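Home | Forums | Worktops & Tables | New posts | Search | Log in
Print this page | E-mail this thread

Worktops & Tables > Oiled surfaces > Brown marks on butcher block where plates are left

Views: 1,578

lapjoint
Posted March 9, 2019
Table is a butcher-block top, long strips glued edge to edge, pale timber, sold to me as beech by Giannakopoulos under the Lillis name. It was given 3 coats of Ralumska oil in May and nothing after that. It is used every day for sorting plates out of the wash and standing some of them up.

Brown marks have now appeared. At least one follows the line of a seam and is slightly orange. The others are greyer with a darker outline. I have tried washing-up liquid and a soft cloth, with no change. I would prefer not to sand the whole top to deal with a small area.

Is this the oil, the water or the glue line?

kerf_2
Posts: 929
Water, most likely, getting in where the oil has worn off. The darker outline is typical. As a drop dries from the outside in, whatever is dissolved in it gets left at the edge. Orange-brown on a seam could be something different. Tea does it, and so does the foot of a rusty tin.

Are the plates flat on the wood or in a rack? A plate lying flat holds water under it for hours.

tannin
I don't agree that the oil has worn off. One application in May on a table used daily was never going to be enough, but Ralumska also goes on thin. I used it on a tray and stopped. The grain was open again within a few weeks. Skinano hardwax is a better product for a surface that sees wet crockery.

kerf_2
Hardwax is harder to patch, though. If it fails in one place you get a visible edge around the repair. Oil you can top up locally with a rag. For a table that gets knocked about I would stay with oil and keep it fed.

lapjoint
Both. Some lie flat and one is normally stood up. Pictures below. I have not wiped anything down or treated it further. 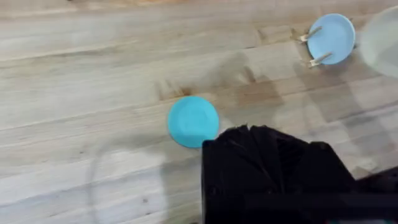

The orange-brown mark is next to the turquoise one in the first.

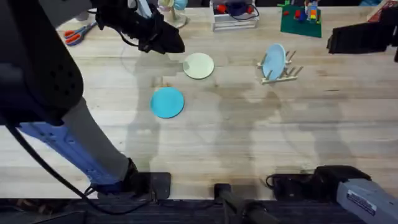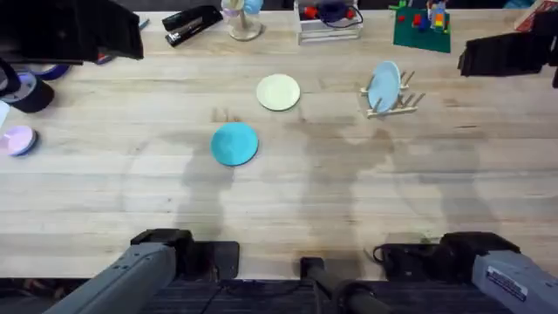

plane_iron
How long does the wood need to dry before it is oiled again?

kerf_2
Leave it overnight at least after washing, longer if the room is cold. The surface should feel the same temperature as the wood at the edge of the table. If the washed part feels cooler it is still losing moisture, and oil put on top will stay tacky.

tannin
Looking at the second and third, the marks are scattered. They don't sit under any one plate. That suggests the finish is thin all over, so treating a single spot will leave a patch that looks different from everything around it. I would do the full top.

kerf_2
Possibly. Scattered marks also fit with plates being put down wherever there is space. The seam one I would still handle separately. Sequence as follows:

1. Clear the table and wash it with plain water and a little soap, along the grain.
2. Dry with a towel, then leave overnight.
3. Rub the orange mark with a fine abrasive pad, with the grain, and go past it by a hand's width.
4. Wipe off the dust. Oil the rubbed area, wait, wipe off the surplus.
5. Next day, one thin coat over the whole top.

If the mark is still there after step 3, stop and think about oxalic acid. Gloves and eye protection for that, rinse well, and keep crockery off until it has been rinsed twice.

plane_iron
Step 5 is more or less what tannin was saying.

kerf_2
Yes, apart from the product.

tannin
And the rack needs feet. A wooden rack with a flat base standing on a wooden table has the same problem as a plate – water runs down the crockery, collects under the base and stays put. Four small rubber pads would lift it clear. Oil the pegs as well.

lapjoint
Understood on the pads. I have some self-adhesive ones left over from a chair. I will try the abrasive pad on the seam mark first and keep the Ralumska, as I still have most of the tin. If it goes grey again I will look at Skinano.

One point on the drying advice: the flat ones are only down for a short time, so I am not convinced they are the cause of everything.

kerf_2
Put a saucer down with a wet foot and lift it after ten minutes. If there is a ring, you have your answer. Try it on the underside if you don't want another mark on the top.

plane_iron
Undersides are often unfinished, so it would mark there whatever happened. Use a corner.

lapjoint
Corner it is. Pads are on the rack and the oil is out of the cupboard. I will post again once the second coat has cured.

Print this page | E-mail this thread
Previous thread | Next thread | Back to top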